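Condale After Dark: Where To Eat When The Kitchens Should Be Closed

By Omolara Okoro
November 2010

Ten at night, coat still on, starving. Condale used to offer you a gas station sandwich and a long walk. Not any more. Four places on the canal side now serve past midnight and I ate at all of them in one week, which my doctor can take up with my editor.

Start at Ojo. Corner of Mill and Third, green awning, no sign worth the name. Pepper soup first. Goat, plenty of broth, enough heat to fog your glasses. Then the jollof, scraped from the bottom of the pot if you ask for it that way. Ask. A big bowl and a plate of fried plantain came to $15 with the tip and I took half home. Cash only. The line moves fast until the theater lets out, then it doesn't move.

Briltmont is the other end of things. Hotel dining room, carpet, a man to take the coat. They started a late menu in January to catch the conference crowd and the early reviews were unkind. Fair enough, I had the crab cakes back then and wouldn't feed them to a gull. New chef since summer. Short rib over grits, very good. Beet salad, skip. The bread is baked downstairs and they bring more without being asked, with salted butter and a little dish of pickled onion that I'd of happily eaten alone.
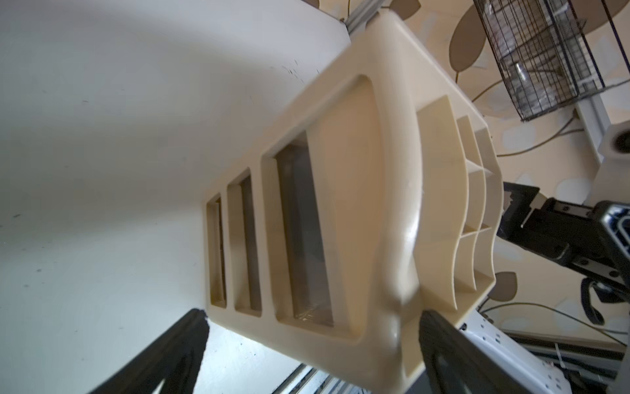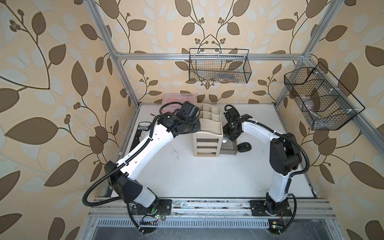
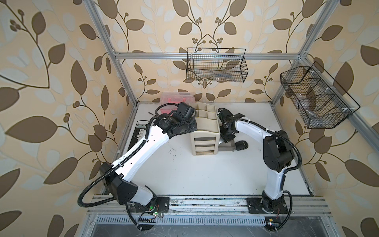 Food & Drink Desk

Third stop, the noodle counter under the Skoltex building. Used to be the staff canteen for the mill, 200 seats and a steam table. Now it's one long bar and a very loud fan. Hand-pulled noodles, cumin lamb, a chili oil they sell by the jar. Order the cold cucumber too. Open til 2 except when they run out of dough, and they do run out. I got there late on my first try and went home with a jar of oil and nothing to put it on.

Last one is hardly a restaurant. Pie window, side of the old ferry office. Chicken and leek, beef and onion, a mushroom one that tastes mostly of pepper. Eat standing up. The crust is lard and proud of it. They claim 4000 pies sold on the harbor festival weekend and, having seen teh line that Saturday crowd makes, fine, I believe it. Gravy is extra. Pay for the gravy.

Parking is bad all along the canal, take the number six bus, last one back leaves from the bridge. Ojo and the pie window don't book. Briltmont does, and will hold a table if you call from the road. Noodle counter has a phone but I never heard anyone pick it up.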